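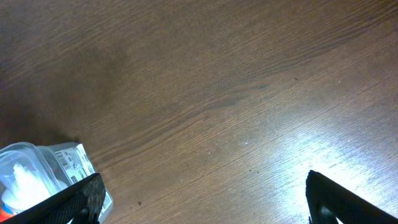

From: Jannik Ackermann
Date: 28 Sep 2023
Subject: Re: Consul post in Nutska

Two corrections to my note from this morning. The foreign ministry has put up Diekmann for consul general in Nutska, but the cabinet hasn't signed off yet. The vote is set for October.

The post has been vacant for 16 months. A deputy has been signing visas and not much else.
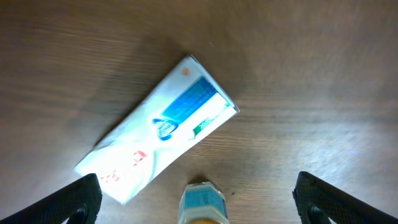
Uwe Ostermann wrote:
> Does the nominee need a hearing first? Histonov went
> straight to the cabinet, as I remember it.

He did, but the rule changed after him. There is now a hearing before the foreign affairs panel, and 6 votes are enough to send the name on. Two members have said they will vote no — both over the Prerketti border talks.
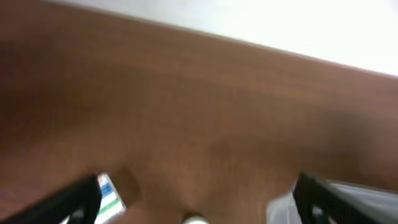 The ministry has also confirmed that the visa office will stay open while the vote is pending. I'll post the hearing date when the panel puts it on its calendar.

Jannik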